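Ticket 554
Shared workshop tracker / Robot tools / hand-held gripper
Opened by: Renato Lagman
Picked up by: Sólveig Bundgaard
Status: open, waiting on parts
Opened: May 2026

Summary: handheld gripper drops out mid recording. Width reading jumps. Sometimes whole board resets.

Original report (Renato)

Gripper runs fine on the bench for a few minutes, then the finger width jumps to full open in the log while the fingers are clearly half closed. Camera keeps going. Width comes back by itself or I have to restart the board. Happened on 7 of 16 runs last night so not a rare thing.

Setup:
- two printed fingers, black, the blunt tip version
- little board in the handle, reads the width sensor, sends over USB
- camera on the handle, own cable
- laptop on the Lendwood bench, everything on the same power strip
- recording script from the shared folder, not changed by me

Tried already: other USB port, other laptop, reboot, restart script. No change. Need this working before Anneliese comes to do the cable pickup takes.

Log bit, copied by hand so sorry for spacing:

width ok
width ok
width jump, full open
width jump, full open
no reply from board
board back
width ok

Sólveig, first look

Took it over. Questions first, fill in when you can.

Does it drop with the trigger held still? Does it drop with the camera unplugged? What else is on the strip?

Renato

Still: once, maybe. Mostly when moving.
Camera unplugged: didnt try.
On the strip: laptop, board supply, the Salik soldering station, and somebody's glue gun at times.

Sólveig

OK so the soldering station is suspect one. Heater switching on the same strip as a cheap supply. Move it.

Did a run with soldering station on the wall outlet across the room. Board did not reset. Width still jumped. So two problems, or one problem and a half. Leaving the station over there for good, please do not move it back, I put tape on the old spot.

Renato

Fine with me. Cord only just reaches from there tho.

Sólveig

Next the sensor side. Opened the handle. Findings:

Sensor plug seats ok but the wires have no slack. When the left finger goes to the end of its travel the bundle pulls on the plug. Can't see a break. Wiggled it with the meter on, ground wire goes high for a moment at one angle and I could not find that angle again for a long time. Found it again. It's the ground wire, close to the crimp.

Recrimped it. Gave the bundle a loop inside the handle. Closed up.

Also the board bracket had one screw missing. Replaced with what was in the drawer, wrong head, holds fine.

Test plan, keep it simple so we get the same thing every time:

Strip and cord on the paper. Start with fingers open, come in from the same side, stop short, close, open, back out. Then same thing with a grab on the cord. Write down every jump. Don't talk over the mic, I use the clicks to line up the log.

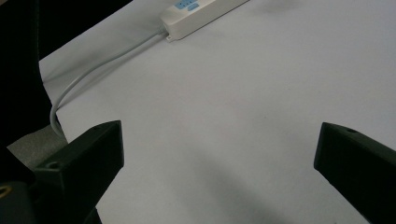
Test setup from the gripper camera. Fingers open, strip at top.

Cord is laid in a big arc so there's a stretch of it well away from the housing to go for. Keep it that way please, when it lies straight along the edge people grab too near the plug end and the run is no use to compare.

Renato

Did the first set. Close/open without the cord, no jumps at all. With the cord, 2 jumps, both when the fingers were pushing sideways. Board stayed up the whole time.

Also noticed the shadow on the paper. Does that matter?

Sólveig

Not for the width. Width comes from the sensor, the picture has nothing to do with it. For the tracking later maybe, ask Reijo.

Sideways push is useful, thanks. Means the finger is twisting on the rail and the magnet goes away from the sensor. I did not think of that, was too happy with my crimp.

Reijo Nurmi

Came in on this by the mail alert. Shadow is soft, tracking will live with it. What I don't like is a plain sheet that big. Not many features for the tracker to hold on to. Put some printed markers at the corners or leave tools lying at the far side. Not in the way of the cord.

On the twist: known thing with the first rail print. I had it on mine. Rail came out loose because we printed it standing up. Print it lying down, more perimeters, and do NOT sand it. Sanding is how mine got worse.

Files are in the folder, "rail_lying". Use that, the older one has the wrong hole for the magnet.

Sólveig

Printing now on the Wullonska. Will also shim the old one with tape to see if the theory holds before the print is done.

Tape shim result: one layer each side of the left carriage. Pushed sideways pretty hard by hand, no jump. Moved slow and fast, no jump. Trigger is stiffer and my finger hurts. Not a fix but it says we're looking at the right place.

Renato

Ran it with the tape too. Agree on stiff. No jumps in my set. One weird thing, fully closed width now reads a bit above zero. Script complains and wont start unless I skip the check.

Sólveig

Thats the tape, carriage can't go all the way in. Don't edit the check in the shared script!! Run the calibrate step again: close fully, press enter, open fully, press enter, save. It writes a new file next to the old one. Name it so we know it's the tape one, otherwise somebody loads it after the new rail is in and we get a second ticket.

Renato

Too late I edited it. Put it back now. Calibrated, named it tape_only. Starts clean.

Sólveig

Print came off. Bad first layer on one corner, rail itself looks ok. Fitted it. Left carriage slides, no play I can feel. Right carriage binds near the open end. Backed off the screw a quarter turn, better, still not nice.

Out of the short screws. The long ones bottom out and push the rail up, I think that's the binding. Ordered a bag.

Annelore Wendt

Reading this for the tool budget. Screws approved. Can whoever prints on the Wullonska please clear the plate afterwards, there were bits of skirt on it again. Also the strip on the Lendwood bench is the shared one from the Kettler cabinet, so it has to go back there when the takes are done.

Sólveig

Plate was me, sorry. Strip noted.

Where it stands:

Board resets: none after soldering station moved. Calling that part done.
Width jumps, bad ground: recrimped, done.
Width jumps, twist: new rail in, left side good, right side waits for screws.
Calibration: has to be redone after the screws. tape_only must be deleted, Renato please.
Markers at the corners of the paper: not done. Reijo has a sheet of them, or says he does.

Renato

tape_only deleted. Told Anneliese the cord takes move back until the screws are here. She's ok with it, wants to know if she can practice with the gripper meanwhile.

Sólveig

Practice yes, recording no. Go easy on the right finger, if it binds don't force the trigger. And leave the soldering station where it is.

Reijo

Marker sheet is in the top drawer under the calipers. Print more if they're creased, flat ones only.

Sólveig

Got them. Two are creased, reprinting. Ticket stays open till the screws arrive and I have a full set of cord runs with zero jumps in the log.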